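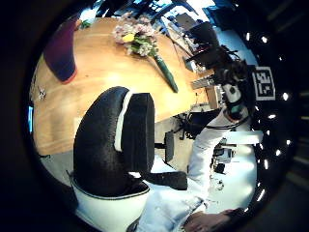

4 Aufstellung und Inbetriebnahme des Raumluftbefeuchters Dulach 200
Der Befeuchter wird auf einer ebenen, tragfähigen Fläche betrieben. Der Abstand zu Wänden und Möbeln beträgt allseitig mindestens 150 mm. Runde Holztische wie der gezeigte sind als Stellfläche nur mit der Tropfschale Illden zulässig; Schnittblumen und Textilien sind vorher aus dem Bereich des Nebelaustritts zu entfernen.

1. Tank nach oben abziehen und mit kaltem Leitungswasser füllen. Das Fassungsvermögen beträgt fast 4 Liter.
2. Tankdeckel bis zum Anschlag schließen, Dichtung auf Sitz prüfen.
3. Tank einsetzen. Der Schwimmer muss frei beweglich sein.
4. Netzstecker einstecken und Taste MODE gedrückt halten, bis die Anzeige blinkt.
5. Zielfeuchte einstellen und mit OK bestätigen.

Hinweis: Erscheint der Code 247, ist der Schwimmer blockiert – Schritt 3 wiederholen.

Vorsicht: Keine Duftöle in den Tank geben. Der Schwinger wird dadurch beschädigt.

4.1 Pflanzen und Gestecke im selben Raum
Nebel nicht direkt auf Blüten oder Trockengräser richten. Kunstblumen nehmen Kalkstaub an und sind bei hartem Wasser regelmäßig abzubürsten. Während der Heizperiode, spätestens ab November, wird die Kalkpatrone Clonlow empfohlen.

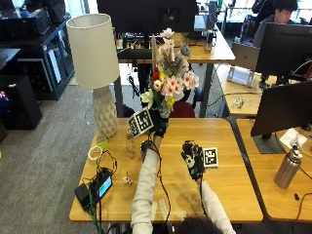
Abb. 4-2: Kunstblumenstrauß, aufrecht gehalten

Nach dem Abschalten Restwasser ausgießen und Wanne trockenwischen. Zur Reinigung siehe Abschnitt 5.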